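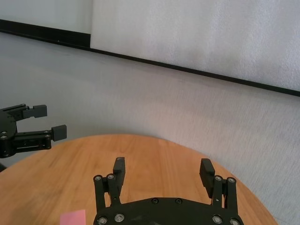 ## Fitting and setting wrist cameras on a two-arm table

These are the steps I use to fit a small camera to each gripper and get the view right before recording anything. They are written for the two-arm setup in the Drurholm workshop, but they should work for any pair of parallel grippers with linkage fingers. Allow an evening for the first arm. The second goes faster.

You will need:

- 2 small USB cameras with short leads
- 2 printed camera brackets (we use the Pratix pattern, printed solid)
- M3 screws, 8 mm and 12 mm
- a hex driver with a long shaft
- Velcro cable ties
- a pad of sticky notes
- a laptop with the arm software on it

## Before you start

Power both arms down and let them rest in their parked position. Don't work on a gripper with the motors holding, even if it looks still. Check the screws on the finger linkages while you are there. A loose one will show up later as a shaky picture and you'll blame the camera.

## Fit the bracket

1. Take out the two upper screws on the wrist flange. Keep them, as they are shorter than the ones that go back in.
2. Hold the bracket in place and start both 12 mm screws by hand.
3. Tighten them a little at a time, swapping between the two. The plastic will crack if you pull one down fully first.
4. Fix the camera to the bracket with the 8 mm screws and leave it just loose enough to tilt.

## Run the lead

Bring the lead back along the arm and tie it at every joint. Leave a loop of slack at the wrist. Turn the wrist slowly by hand to both ends of its travel, and if the loop goes tight at either end, make it longer. My first one was too short and pulled the plug out halfway through a turn.

## Set the tilt

Power up, open the jaws fully and hold the gripper over the middle of the table. Look at the live view on the laptop. What you want is:

- both fingertip pads in view, with the gap between them near the centre
- clear tabletop visible through the gap
- the back edge of the table in view, with some wall beyond it

If the base plate of the gripper fills more than the bottom third, tilt the camera up. If you lose the pads, you have gone too far. Ye-rin Koo sets hers lower than mine and gets a better view of small parts, but she can't see the other arm coming in from the side.

Tighten the tilt screw, then close and open the jaws 5 times and check that nothing has moved.

## Check the other arm

Bring the second gripper in over the edge of the table at low speed. It should come into the first camera's view well before the two could touch. Ours comes in from the left. Stop it there and note the joint positions of both arms. I save these as a named pose called "clerkent", after the bench we first tried it on.

## Mark the table

A plain wooden top gives the camera very little to go on, and it is hard to tell a small shift from no shift at all. Stick one note flat on the table near the front and leave it there. Pink shows up well against the orange of the wood. Save a picture at the named pose and compare it with a new one at the start of each session. If the note has moved in the picture but not on the table, the bracket has slipped.

## Test recording

Record 200 frames with the arms still, then the same with one arm moving slowly. Look for dropped frames in the log. If there are any, put the cameras on separate USB ports and try again. Sharing a hub has never worked well for us.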